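Vostex 手持夹爪教学套件(社团版)

阅读时间:14 分钟

适用:中学机器人社团、大学低年级项目课、Brurkar 邀请赛"桌面整理"组
租借押金:140 欧元
页面更新:2023年10月

先把立场说清楚。器材室的页面一般照抄厂家的宣传单,我们这里不抄。Vostex 的宣传单上写着"一个下午教会机器人做家务",我带这个社团有几年了,一个下午通常只够让大家把数据线找齐。这套东西我们买了,也一直在借出去,说明它有用。有用到什么程度,请往下看完再填借用单。

所谓套件,就是一个拿在手里的两指夹爪,手指由连杆带动开合,摄像头装在夹爪上,朝着指尖的方向。学生握着它把一件事做一遍,录像和开合信号一起存下来,之后拿去训练一个模型,再让机械臂照着做。套件本身没有电机,也没有机械臂。每学期都有人交完押金才发现这一点,所以我把它写在第二段后面,希望有人读到这里。

配套的教学题目叫"带盖容器归位":桌上一个透明的圆筒容器,配亮绿色的盖子,旁边一个白色铁丝架。要求把容器夹稳、搬动、放到架子上,高级一点的做法是先把盖子取下来,再把盖子和筒身分开归位。题目看起来像幼儿园作业,我第一次看到也是这么想的。后来我看着一个大学二年级的小组做了整整一节课,改了主意。筒壁光滑而且透明,盖子外缘是波浪形的,手指夹在盖沿上和夹在筒壁上,手感完全两样。从侧面夹盖沿,力稍微偏一点,盖子就想转;夹筒壁,透明的东西在录像里又很难看清边界。
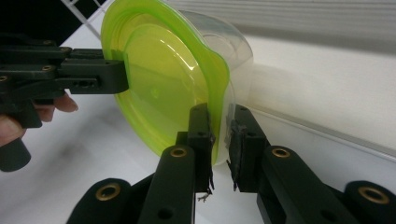 箱子里有什么

手持夹爪本体,黑色塑料连杆结构,用小螺丝固定。螺丝会松,这件事厂家的说明书提了半句,放在最后一页。

指尖备用垫料一包。用过的人都知道这一包不够。

数据线、读卡器、一张标定用的棋盘格卡片。卡片是纸的,塑封过,请别拿它垫咖啡杯。

透明圆筒容器和绿色盖子。盖子丢过,补来的那个颜色对得上,直径也对得上,有个学生坚持说松紧不一样。我试了几次,没有试出差别,他也没有被我说服。

说明书英文版一本,中文译稿一份。译稿是 Consuelo Huerta 那一届学生用机器翻译做的底子,人工改过前半本。后半本里"gripper"有三种译法,读的时候自己换算。

箱子里没有铁丝架,架子放在器材室靠墙的柜子上层,需要的话在借用单备注里写一笔。

箱子里也没有电脑。采集时可以只用夹爪上的存储卡,导出和检查要用电脑,普通笔记本就行。训练另说,下面会讲。

关于"1,000 次示范"

Vostex 的教程建议每个任务采集 1,000 次示范。这个数字我一直不太信。我不怀疑次数多有好处,我怀疑的是它给一个每周活动一次的社团看。照我们的速度,做完这个数要从开学做到毕业,而且做到后面,学生手上的动作早就变了:开始时小心翼翼,后来图快,夹起来随手一甩。录像都混在一个文件夹里,谁也分不出哪一段是什么心情下做的。

我们的做法是先采 50 次,停下来,从头看一遍录像。真的看,用眼睛看,坐在那里一段一段放。大多数问题在这个阶段就暴露了:手挡住了容器,指尖出了画面,夹的时候桌子晃,某个同学永远从左边下手,另一个永远从右边。看完再决定要不要继续,还是推倒重来。

学生很讨厌这一步。看自己重复做同一件事的录像确实没什么意思,我也不喜欢。可是跳过这一步的小组,后来花在猜"模型为什么这么蠢"上的时间要长得多。模型通常没有那么蠢,它学的就是录像里那些乱七八糟的东西。

指尖垫料

这是套件最让人恼火的零件,单独开一节。

出厂的垫料很好用,又软又涩,夹什么都稳。用久了边缘会起毛、会撕,细丝垂下来挂在指尖。宣传单上说垫料"为长期教学使用设计",我写信去问过长期是多长,回信里附了一份垫料的报价单。

起毛的垫料还能不能用?能用,但你得知道自己在用什么。夹盖沿的时候,破掉的那一侧先接触,容器会往另一边歪一点点。人手会不自觉地补偿,学生完全感觉不到自己在补偿,可是录像里有,开合信号里也有。然后机械臂那一头装着崭新的垫料,学来了一个没有必要的歪斜动作。去年有一个小组在这上面耗了很久,一直以为是标定错了,把标定重做了一遍又一遍。

所以规定如下:采集中途不换垫料。要换就在一批采完之后换,换了就在记录本上写明,从下一批算起。机械臂那一边的手指最好用磨损程度差不多的,听上去很寒酸,效果比新旧混用好。

有人问能不能自己缠胶带。可以缠,缠之前先拍照,缠完再拍照。不接受"缠了一点点"这种描述。

黄铜螺套与螺丝

手指和连杆上嵌着黄铜色的螺套,是用来换装附件的。社团里总有人觉得既然有螺纹就应该拧点什么进去。请不要拧。螺套周围是塑料,拧歪一次,整个零件就得换。厂家声称可以"反复拆装",我相信在厂家的桌子上可以。

侧板上的小螺丝每次借用前后各查一遍,用手拧到不动就停,别上电动工具。螺丝松的时候夹爪仍然能用,开合也正常,只是指尖会有一点横向的晃动,晃动会一路跟进数据里。

怎么布置桌面

白桌面配透明容器,在肉眼看来很漂亮,在录像里是个麻烦。筒身在白底上几乎只剩反光和影子,真正醒目的是那个绿盖子。我们有个模型学会了找绿色,把盖子取走以后它对着筒身一动不动。从它的角度讲挺合理的。

Vostex 的教程里配的是深色桌垫,干干净净,光从上方均匀打下来。我们的桌子是白的,墙边还有光线不均的问题,学生问要不要也买桌垫。我的意见是先别买。比赛场地的桌面什么颜色,赛前没有人告诉你,Brurkar 的规则里只写了"普通台面"。在家里把条件调得太舒服,到场地上就会难看。不过初学小组可以铺一张深色卡纸先练手,练熟了再撤。

铁丝架的摆法也要提醒一句。网格在画面里是一大片细线,夹爪一移动,那些线就跟着密密麻麻地动,对模型和对人眼都不友好。架子斜着放比正着放更接近真实情况,归位动作也更难。建议一半示范正放,一半斜放,顺序打乱,别做成上半场正、下半场斜。

盖子单独放在桌上时,离架子留出一根手指以上的空当。夹爪张开以后比学生想象的要宽,靠得太近,伸下去的手指会先碰到架子的铁丝。碰一下不要紧,怕的是学生碰了一下,顺手用另一只手把架子扶正,然后接着录。那只手就这么进了数据集。
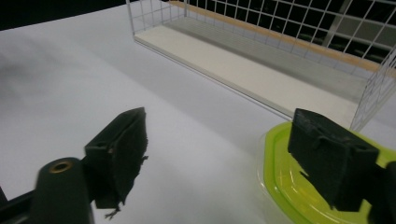
每一次示范从哪里开始、到哪里结束,也要事先讲好。我们的约定是:夹爪张开,悬在桌面上方,停一拍,开始;放下物体,手指完全离开,再停一拍,结束。停的那一拍很多人不愿意做,觉得浪费存储卡。没有那一拍,切分录像的时候就得靠猜,猜错几段,训练出来的东西会在放下物体之前就松手。

失败的示范要不要留?教程说留下来"可以增加多样性"。我们的经验很有限,目前是单独放一个文件夹,先不喂给模型。哪位同学有兴趣做对照实验,欢迎,写成报告交来,我会认真看,比我认真看宣传单还要认真。

关于训练和 Oltell 平台

Vostex 跟 Oltell 有合作,套件里附一个账号,数据传上去,过一阵下载一个训练好的模型。学生非常喜欢,因为按钮很大。

我的保留意见有几条。第一,上传之前平台会自动筛掉一部分示范,理由显示为"质量较低",标准没有公开。我们有一批数据被筛掉不少,逐段看过之后,我看不出被筛掉的和留下的有什么区别。第二,平台给的成功率是在它自己划出来的验证数据上算的,跟机械臂在你桌上能不能把容器放到架子上是两回事。请不要把那个数字写进海报。第三,账号按学年续费,续费的价格今年又没有写在页面上。

器材室的旧工作站可以自己训练,慢,风扇声音大,需要预约。愿意自己折腾的小组用这条路,学到的东西多一些,也会多掉几根头发。两条路都有人走,评分时一视同仁。

机械臂要另外预约。每组每次 30 分钟,到点换人,正在跑的也要停。请在来之前把程序在电脑上跑通,不要在机械臂旁边装驱动。预约表上写着"可能要用"的,一律当作没有预约。

比赛能不能用

可以。Brurkar 邀请赛的桌面整理组允许用手持设备采集示范,也允许赛前训练好模型带去。规则里有一条常被忽略:示范必须由参赛学生本人完成。指导老师演示一遍给大家看没有问题,那一段别混进去。去年二月的那一场就有队伍被问到这件事,答得支支吾吾,最后扣了文档分。

文档分占的比重不小,而套件自带的文档模板几乎没有用处,满篇都是"描述你的创新点"。我建议用自己的记录本:日期、谁握的夹爪、垫料状态、架子怎么摆、盖子在不在容器上、录了哪些、丢了哪些。Apolinar Esquivel 那个队的记录本字写得很难认,还沾着胶水,评委翻了很久,给了高分。我后来借来复印了一份,放在器材室的文件夹里,想看的自己去翻,不要带走。

适合谁,不适合谁

如果小组里有人肯重复做枯燥的动作,有人肯看录像,有人肯写记录,这套器材值得借。它便宜,结实程度中等,坏了能修,不需要先学会给机械臂编程就能接触到"从示范中学习"是怎么一回事。

如果目标是两周后在开放日上表演机器人收拾桌子,请借别的。循线小车就很好,观众也爱看。每年开放日前都有人不信,每年我都把这一段念给他们听。

初一初二的同学可以用,夹爪握久了手会酸,要轮换。左撇子可以用,扳机两边都够得着,不过同一批数据里最好别左右手混着来,除非你们就是想研究这个。

跟 Vukadinović 那一款比

常有人问为什么不买 Vukadinović 的套件。我们借来试过。它的指尖是整块硅胶,不起毛,清洁也方便,这一点确实比 Vostex 强。摄像头的位置低一些,夹高一点的容器时盖子常常跑出画面,对我们的题目不合适。软件更朴素,数据格式是公开的,我个人更喜欢。价格高出一截,零件要等很久才到。

如果明年预算宽裕,我会倾向于买一只回来,专门给高年级做对比。现在这只 Vostex 够用。"够用"两个字,厂家的人来访时问能不能引用到他们的网站上,我说可以,请连同垫料那一节一起引用。之后没有收到回音。

借用与归还

借期两周,可续一次,有人排队时不能续。押金归还器材时退,扣款按零件算:垫料正常磨损不扣,螺套拧坏要扣,存储卡丢失要扣,容器和盖子少一样扣一样。

归还前请做完这几件事:

把数据拷走,确认能打开,再清空存储卡。器材室不保存任何人的数据,清掉就没有了。

用干布擦容器和盖子。不要用酒精擦盖子,有一只就是这么擦出白斑的。

检查侧板螺丝,松的拧好,缺的写在归还单上。缺螺丝主动写明的不扣钱,没写被我发现的要扣。

指尖垫料拍一张照片,贴进记录本,写上用过哪几批。

夹爪张开放回泡棉槽里,不要夹着东西合上箱盖。

常见毛病

录像是黑的:镜头盖。先看镜头盖,再来找我。

开合信号一直是同一个值:多半是接头没插到底。拔下来重插,听到咔的一声为止。

画面发白、看不清筒壁:把桌子转个方向,让窗户在侧面,不要在正前方。软件里的"自动增强"请关掉,它只会让画面看上去高级。

标定每次结果都不一样:棋盘格卡片是不是弯了?压平再来。还不一样,检查螺丝。还不一样,换一个人拿卡片。

模型夹到容器却不松手:回去看你们的结束动作,多半是录像停得太早。

模型什么都不做:把一批训练用的示范原样回放一遍给机械臂执行。如果连回放都不动,那是通信问题,跟学习没有关系,不必再去采数据。

说明书译稿后半本还缺人校对,有意者在借用单背面留名字,第一次押金减半。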